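4.3 Recording a demonstration by remote control

Before you begin, load the Clemen table scene and check that both arms respond to the Hendberg hand controllers. The cup rack task uses 2 arms, a wire rack, a tray and a set of cups.

1. Open Prestine and select Teach > New demonstration.

2. Hold both controllers level and press the side buttons together. The arms follow your hands from this point on.

3. Set the speed limit to 80 percent or lower. New operators should start lower.

4. Press Record, then move one gripper to the rack. Approach slowly and keep the other arm clear of the path.

5. Switch between the table view and the close view as you work. Use the table view for large moves and the close view for lining up the fingers. 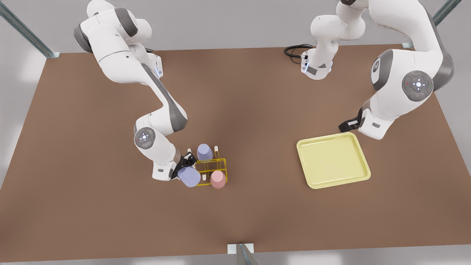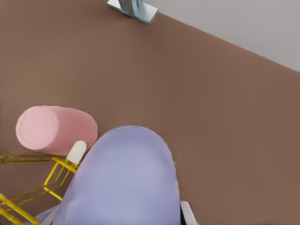

6. Close the gripper with the trigger. If the grasp slips, open the fingers, back away and try again in the same recording — Radwan keeps retries unless you delete them.

7. Finish the task, return both arms to rest and press Stop.

Note: Record at least 5 good demonstrations before training. Vary where the tray sits from one to the next.

Caution: Do not let go of the controllers while the arms are following. Release the side buttons first.

4.4 Checking a recording

Play the file back at normal speed. If the arms jump or lag, discard it and record again. Error 116 means that controller tracking was lost during the recording.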